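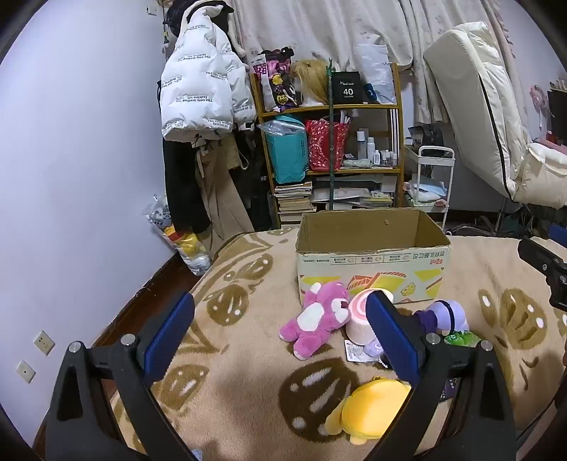 Plush toys and an open cardboard box on a fleece blanket, from the gripper camera.

Grokness
December 4, 2022

Throwing away most of my demonstrations

I said in October that I would write up the filtering result once I had run it properly on the arm. I have now, so these are my notes.

The task is picking up soft toys and putting them in a box. All the training data comes from a hand-held gripper with a camera on it, so there is no teleoperation and the robot isn't needed until test time. You squeeze, move your hand, let go, and afterward a tracking step recovers the path of the gripper from the video. The policy then learns to go from camera images to short chunks of motion plus finger opening.

By the end of the fall I had 1517 demonstrations. The policy trained on all of them was bad in a way that bothered me. It would go to a toy, stop just above it, drift sideways, come back, and sometimes close on air. More data had helped up to a point and then it stopped helping. I spent two weeks changing the network before I went back and watched the demonstrations, which I should have done first.

Two things were wrong with them.

The first was hesitation. When I collect for a long time I start deciding what to pick while the recording is already going. The gripper hovers while I think. A person watching the clip can tell that it's thinking time. The policy can't, and it learns that hovering over a toy is a normal part of the job.

The second was tracking. In a cluttered room the background usually gives the tracker plenty to hold on to, but when the camera goes down close to a blanket there are moments when most of the image is fleece and plush. Fleece is poor stuff to track. The path jumps a little, recovers, and the jump goes into the training set as if my hand had done it.

So I wrote a filter, which is called Minja in the repo. It does three checks on every demonstration:

Tracking: run the tracker forward and then backward over the clip and compare the two paths. If they disagree too much anywhere between approach and release, drop the clip.

Hovering: if the gripper stays nearly still with the fingers open for too long, drop the clip. I tried cutting out just the still part and joining the ends. That made things worse, I think because the joined motion has a kick in it.

Finger timing: the finger opening and the camera come in on separate clocks. If the fingers appear to close more than seven frames before or after the width signal says so, drop the clip.

After all three, 582 demonstrations were left. I did not enjoy seeing that number. Most of the losses came from the tracking check, then hovering. Timing removed only a few, and nearly all of those were from one bad session.

For the test I trained Pestine (my policy code, same settings as in the last post) once on everything and once on the filtered set, with the same number of gradient steps for both. Then 30 trials each on River, the arm, with the toys laid out by hand from a printed list of layouts so that both policies got the same ones. A trial counts as a success if the chosen toy ends up fully inside the box.

The policy trained on everything failed more than half of its trials. The filtered one failed seven. Most of its failures were with toys lying against each other, where it grabs two and loses both on the way up. The hovering is almost gone, and you notice it right away when you watch it run – it just goes down and closes.

Some limits. It is one training run per condition, so I don't know how much is luck of the seed. The thresholds were picked by looking at clips from this same task, and I would expect them to need changing for anything with slower motion. A folding task has long pauses that are supposed to be there, and the hover check would throw out good clips.

I also haven't run a random 582 from the full set, to check that the smaller size alone isn't doing something odd. That run is queued. The other one I want is the tracking check alone, with hovering left in.

The code for the filter is in the usual place. The thresholds are at the top of the file, and the defaults are the ones I used for the numbers in this post.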